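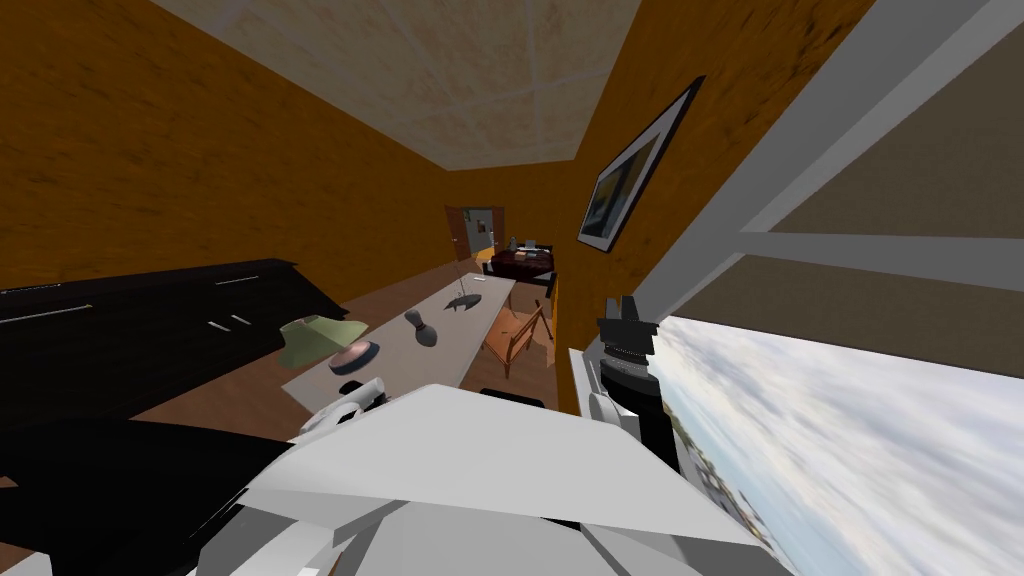

Open Day at Astari: Notes from a Doubter

Astari opened its Travcombe office to members on 5/13/24, and nine of us went. If you were hoping to shake hands with a robot, you would have been let down. The whole demonstration ran in simulation, on a wall screen, with two white arms working at a long table in a make-believe room.

Dušan Shehu gave the talk. He was patient with us and he didn't oversell, which I can't say for the invitation ("household robotics, solved"). The control software is called Enar. According to Shehu it has 215 practice rooms to draw on, and we were shown one of them: orange walls, a dresser, a window with clouds going by outside. The view tilts hard to one side and I had a crick in my neck by the coffee break.
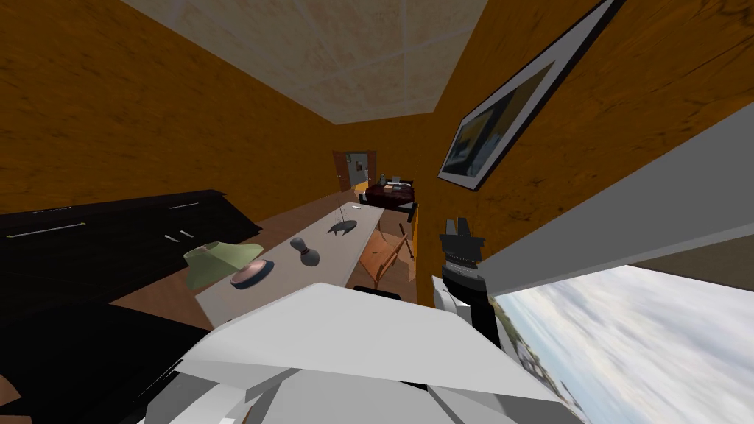

My first question was how much of this carries over to a real kitchen with a real cat in it. Shehu said they don't know yet. The company has logged 863 simulated runs with this setup and has no figure for the same jobs on actual hardware. He hopes to have one next year. I wrote that down and put a box around it.

I also asked who picks the objects. The answer was a script, with a person throwing out the silly ones. Fine, but the people I know don't keep a table that tidy – mine has mail on it.
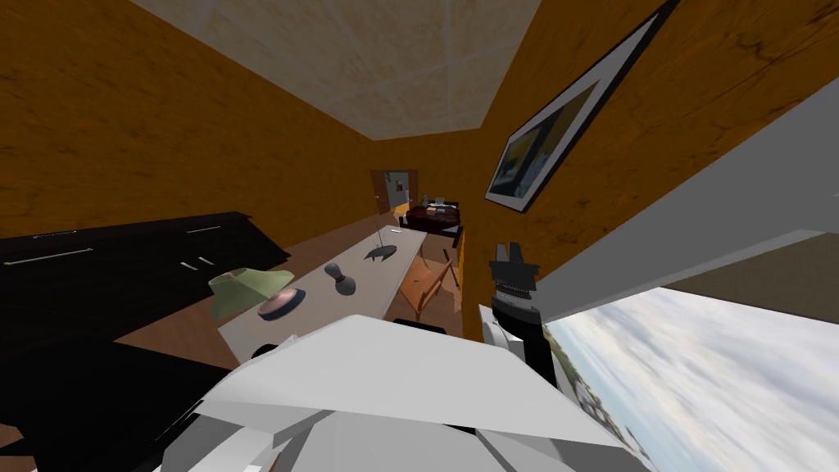
Dish, chair and open gripper in the Enar practice room.

After the break we moved on to tools. I perked up a bit, having spent 48 years around sharp ones. The close view had an awl with a yellow handle, point up, between two open fingers. I asked how hard the fingers would squeeze and what happens if the handle slips. There was a long reply about contact models – I followed nearly half of it. I would want to see it done with a real awl before I stood anywhere close.

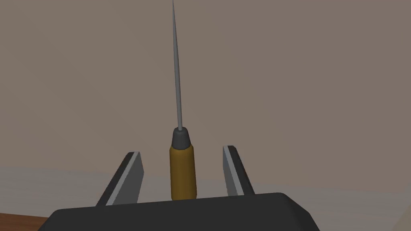

Next Visit

Xia has offered us a tour in the fall. I have asked for real machines this time. Names to the desk, please, and say if you need a ride.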